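Keeping the kitchen drains sweet – quick notes

Half the messages I get are about smelly sinks so I'm putting it all in one place. Typed fast, kettle on, sorry for the mess.

Weekly job first. Boiling kettle down a METAL sink waste is fine. Plastic pipes underneath, let the kettle sit for a few minutes first. Hot from the tap is enough most weeks anyway. Squirt of washing up liquid before, then run the water until the suds have gone.

Fat. Don't. Not even a bit, not even with hot water after it. Wipe the pan with kitchen paper while it's still warm, paper in the bin. Roasting tins – let it set, scrape it out with an old spatula. Steinar Riis wrote in to say he keeps a mug by the hob for it and bins the lot when it's full of cold fat. Do that.

Coffee grounds, rice, porridge. All bin or compost. Rice swells up in the bend and just sits there, and porridge is worse, it's basicly glue.

Bicarb and vinegar, since everybody asks. Good for smells, useless on a proper blockage. Two tablespoons of bicarb down first, then a cup of white vinegar, plug in loosely, ten minutes, flush with hot. Never on top of a shop-bought unblocker. Never bleach and vinegar together, ever, and open a window if you're using bleach on its own.

Measuring. An empty water bottle will do if you've no jug, write on it with a marker.
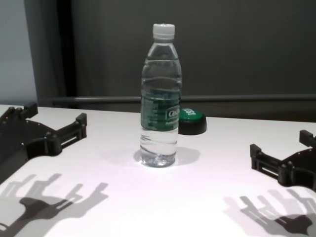 Small drinks bottle with a screw cap. Keep the cap.

Cleaning the trap (the U-bend). Bucket under first. I have forgotten the bucket. Undo the two big plastic nuts by hand, lefty loosey, and if they're stuck use a rubber glove for grip before you go anywhere near a wrench. Tip the muck in the bucket, then scrub the bend with an old bottle brush. NOT over the same sink, think about it. Look at the washers before they go back. If they're flat or split get new ones, they cost pennies. Hand tight is tight enough. Run the tap and feel round each joint with dry kitchen paper, any drip will show up straight away.

Ours is a Grasix trap, 72 mm across the top nut, and I took the old one to the shop with me in a carrier bag. Best way. Saves guessing.

Drain smells that come back after a day or so are often the overflow, the little slot near the top of the sink. Fill it from there, not from the bowl.

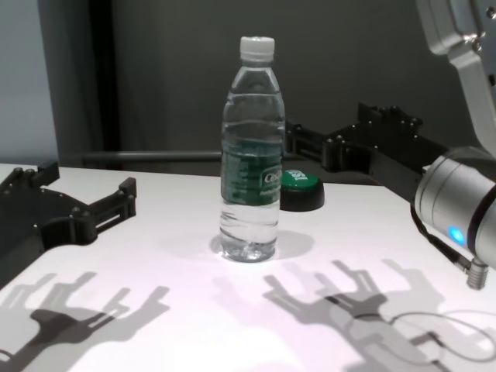
Overflows want a slow, thin pour or you just get it all down your front. A jug is hopeless for this. Homa Kordestani from Marikar put me on to using a bottle with a narrow neck and she's right, the slot takes it nicely. Go for clear plastic with a screw cap, so you can see how much is left and shake it up with the lid on. Warm water and a drop of washing up liquid is all I use, 700 ml does our sink. No bicarb and vinegar in a closed bottle, it'll go off like a firework. Peel the old label off or cross it out and write SOAPY on it, so no one drinks it. Follow up with a thin brush, the sort for cleaning straws.

Plughole strainers – get one. Empty it after every wash up, not when you remember.

Dishwasher hose goes into the same pipe in most kitchens so if the sink is slow the dishwasher will be too. Check the filter in the bottom while you're at it. Twist, lift, rinse, back in.

Washing machine drawer next time, probably October.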